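Comer melhor sem virar chato (diário de uma tentativa)

Publicado em 30 de abril de 2021

Então, faz um mês e pouco que resolvi parar de almoçar biscoito. Quem trabalha em casa sabe como é: a reunião das onze e meia vai até a uma, às duas tem outra, e no meio disso a gente abre o armário e come em pé o que estiver mais perto da mão. Em março eu fiz isso quase todos os dias. Aí a calça jeans, que eu não vestia desde sei lá quando, me deu o recado.

Não fui a nutricionista nenhum (eu sei, eu sei, deveria). O que eu fiz foi ligar para a Yesenia Alvarado, minha amiga desde o cursinho, que criou três filhos comendo de tudo e tem uma paciência comigo que eu não mereço. Ela me mandou um áudio de nove minutos! Resumindo muito: cozinhar no domingo, deixar fruta à vista e esconder o resto. Esconder mesmo, na prateleira de cima, atrás da panela de pressão.

A parte da fruta foi a mais fácil. Eu sempre comprei fruta, só que guardava na gaveta da geladeira e ela morria lá dentro, coitada. Agora fica tudo em cima da mesa e eu vou beliscando entre uma planilha e outra.
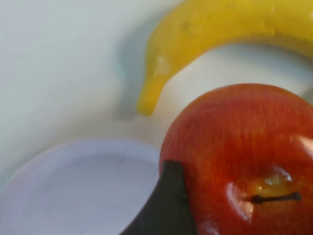 Já o tal do domingo na cozinha foi outra história. No primeiro eu me empolguei, fiz grão-de-bico para um batalhão, arroz integral, abóbora assada, e na quarta-feira eu não podia mais nem sentir o cheiro daquele grão-de-bico. Joguei um pote fora e fiquei com remorso. No segundo domingo fiz metade e congelei em porções pequenas, de 300 gramas, que para mim dá um almoço certinho. Melhorou muito.

Comprei também uma panela elétrica de arroz da Sistmont, porque estava em promoção e porque eu sou fraca para promoção. Paguei 459 reais. É cara? É. Mas eu ponho o arroz, aperto o botão e volto para a reunião, e até agora não queimei nada, coisa que no fogão eu fazia toda semana. O manual é péssimo, aliás, com uma letra minúscula, e passei uma noite inteira tentando entender para que serve a segunda tampa. Se alguém tiver uma igual e souber, me conta nos comentários!

Feira eu faço na rua de baixo, na barraca do seu Abundio Rosales. Ele chega cedo e às dez já não tem mais quase nada de folha, então quem dorme até tarde (eu) fica com o que sobrou. Foi ele que me ensinou a separar a banana do resto para as outras frutas não amadurecerem depressa demais. Eu confesso que faço isso dia sim, dia não, porque gosto de ver tudo junto.

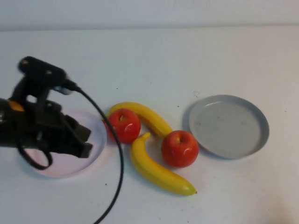

Maçã vermelha, prato rosa e mesa branca.

Teve recaída, claro. Numa sexta em que deu tudo errado no trabalho, pedi uma pizza e comi quatro pedaços vendo novela velha. Contei para a Yesenia esperando bronca e ela só perguntou de que sabor era. (Calabresa.) No sábado voltei para a abóbora e vida que segue.

O que ainda não resolvi é o café da tarde. Lá pelas quatro me dá uma vontade de pão doce que não tem maçã que segure. Já tentei iogurte, já tentei castanha, já tentei chá, que para mim é água com problema. Por enquanto estou comendo o pão doce às terças e quintas, e nos outros dias uma torrada com pasta de amendoim.

Semana que vem posto a receita da abóbora, que já me pediram duas vezes. Leva alecrim, alho com casca e um fio de mel no final. E se você tem alguma ideia para o lanche das quatro, escreve aí embaixo, que eu leio tudo!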